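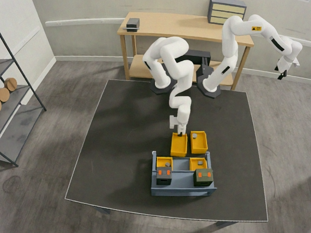 December 12, 2021

In on a Sunday to get the oak stain trials written up before the rest of the week lands on them. Heating is off until Monday. Coat on, fingerless gloves, biscuit tin within reach.

Where we'd got to: the Sandell panel wants to be the colour of the old counter at Briruncombe, and the old counter is the colour of 30 years of elbows. Trilok matched it by eye in October and was very nearly right, which has been no use at all, as he didn't write down what he'd put in the jar. (Trilok, if you are reading this: the jar label says "good one".)

Batch A. Vinegar and wire wool, left to stew for a week in the lean-to. Goes on like weak tea, then turns a fine blue-grey within the hour. Handsome if you want a shipwreck. One coat of strong black tea first makes it darker still and a bit patchy near the sapwood. Ruled out.

Batch B. Walnut crystals, 52 g to the litre of warm water, strained twice through an old pillowcase. Much closer. Slightly too red under the window, slightly too green under the tubes, and I have no idea which of those the client owns. Must ask Yuzuki what the lights are in the Tunamham shop.

Batch C. Same as B, thinned by half, two coats, rubbed back between with a grey pad. This is the one I'd sign for. It raises the grain something rotten, so wet the board first, let it dry overnight and knock the fuzz off before any colour goes near it. I skipped this on C1 and C1 now feels like a cat's tongue. C2 and C3 are fine.

Topcoat still open. Eduardo wants shellac. I want hardwax oil, on the grounds that people will put mugs on it. We have each explained this to the other several times. Compromise is a board with half of each and a wet mug left on both over lunch — Naveen to referee, as he has no opinions before two o'clock.

Odds and ends:
The Hughes order came short again, no 320 grit. Job number 1366 if anyone rings them.
Lid off the crystals tub when I came in. It cakes. Please.
End-grain samples not done. They drink the stuff, so try a coat of thin size beforehand.

C2 and C3 are on the rack by the back door, drying. Don't stack them.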